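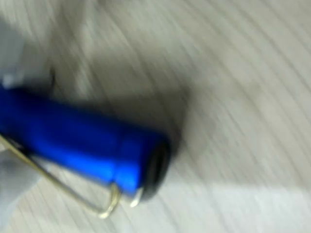 by Katherine Apaza
Filed under: Celebrity, Courts, Grumbling
3 comments

I read the whole Tamer Bitar complaint last night so you don't have to take a gossip site's word for it. All 192 pages, including the exhibits, which are mostly screenshots of calendars.

If you missed it, Marit Tveit is suing the man who managed her for the entire run of Fagerlund. She says he took producer fees on the show's last 2 seasons without telling her and kept collecting his commission from her on top of that. He says she knew. His side's proof that she knew is a friendly text she sent him after the wrap party, which somehow ended up with three different entertainment sites on the same afternoon.

Funny how that works. All three posts used the phrase "sources close to Bitar" and all three quoted the same seven words of the text. I've been reading celebrity news long enough to know what a handout looks like. If a reporter dug that up, fine, show me the rest of the thread. What did he write to her before it? What was she thanking him for? You can thank a guy for a ride home and still not know what's in his contract.

That said, I'm not ready to hand Tveit the win either. The complaint leans very hard on a lunch with Gunnel Vik, who ran casting on the show and supposedly let the fee slip over dessert. Vik hasn't given a sworn statement, at least not one attached to the filing. And the dollar amount changes between the opening section and the exhibits. Maybe there's a reason. Her lawyers don't offer one.

Then there's Sverre Björklund, her co-star, who had the same manager and has said nothing at all. People in my comments last time were sure his silence means he's on her side. Others were sure it means he's on Bitar's. I think it probably means he has a lawyer.

The part that bugs me is how fast this turned into a story about whether she's likable. One site ran a poll. A poll! On a contract dispute! The question for the judge is pretty dull - did he disclose the fee in writing or not - and a poll won't get anybody closer to it.

Bitar's formal answer is due in September. I'll read that one too, and if there's a signed disclosure in it I'll say so.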